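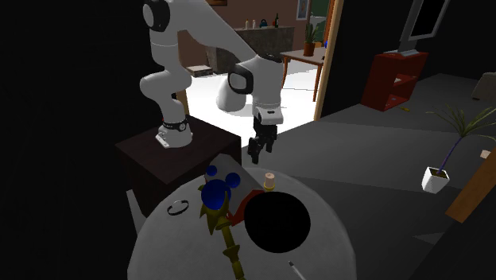 How to Introduce a Tabletop Handling Arm to Your Team

Trundano operates handling stations at its Hundevitz and Trurdale sites, where small decorative and household goods are sorted, set upright and passed on for packing. This guide is intended for site supervisors who are preparing a team for its first arm. It covers planning in simulation, the assignment of duties, and the first weeks of shared work. Technical installation is covered separately in the Granström station manual.

Before you begin

Confirm that the site has a signed work agreement covering the new station. The agreement must state which tasks will move to the arm, which will remain with staff, and how hours and pay grades will be protected during the changeover. Supervisors may not schedule rehearsals until all affected employees have received a copy.

You will also need:

A list of the goods handled at the station, including irregular and fragile pieces
Access to the simulation workspace
At least 2 employees from the current handling team, released from regular duties for the planning period
A quiet room with a large screen

Step 1. Build the item list with the people who handle the items

Ask the handling team to prepare the list. Catalog entries seldom record how a piece behaves when it is picked up, or which parts bend, roll or chip. At Hundevitz, the first list was drawn from stock records and contained 113 items. The handlers returned it with notes on nearly every line, and several entries were split because pieces sold under one number were not handled in the same way.

Time spent on the list is working time and must be recorded as such.

Step 2. Rehearse in simulation

Each item on the list is rehearsed in a simulated room before any work is done with physical stock. The simulated rooms are furnished, and the table holds mixed objects of different shapes and heights. Supervisors sometimes ask for a bare table to save preparation time. Please do not request this. Crowded surfaces are normal at our stations, and a grasp planned on a clear surface may not be suitable beside other goods.

Schedule 1000 rehearsals for a standard station. They can run overnight, but the review in Step 3 must take place during regular shifts.

Step 3. Review the close views together

Project the recorded views and stop at the moments when an object is near the fingers. Allow the handlers to speak first. They should be asked the following:

Is this the part of the piece you would take hold of?
What would you keep clear of?
Would you turn the piece before setting it down?

Candles in holders deserve particular attention. When the flat end and wick face the viewer, much of the holder lies behind the candle, and the reviewer should call up a second view before approving the grasp. Record each decision in the review log with the initials of the employee who made it.
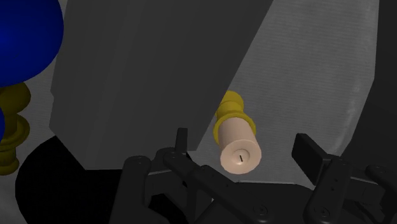
Step 4. Assign the new duties

The arm does not remove the need for judgment at the station. It moves that judgment to other points in the shift. Three duties should be assigned by name on the roster:

Station lead. Starts and stops the arm, approves the item list for the shift, and has full authority to halt work without prior approval.

Exception handler. Takes over any piece the arm declines or sets down incorrectly. This duty requires the most experience and should be graded accordingly.

Reviewer. Examines recorded grasps and writes corrections for the next rehearsal.

Rotate the duties every two weeks. Employees at Trurdale reported that a full month of review work was tiring for the eyes and left them out of practice with the goods themselves.

Step 5. Run the first weeks at reduced volume

Set the station target below the manual rate and leave it there until the team asks for a change. The Trurdale station logged 581 exceptions in May, its first month of operation. Supervisors there initially treated the figure as a fault report. On review, most entries were found to be sound decisions by handlers who had stepped in early – exactly as they had been instructed to do. Exception counts must not be used in individual performance assessments.

Step 6. Hold the follow-up meeting

Meet with the full team at the end of the second month. The agenda should include workload, noise, standing time and any tasks that staff would like returned to manual handling. Requests of this last kind are to be answered in writing within ten working days.

Common difficulties

Staff are reluctant to stop the arm. Repeat the stop exercise at the start of each shift – with every employee, including temporary staff.

The review log is incomplete. Shorten the sessions. Forty minutes is sufficient for most teams.

New goods arrive without notice. Handle them manually until they have been added to the item list and rehearsed.

Last revised December 17, 2024. Questions on this guide should be directed to the Workplace Change Office at Trundano.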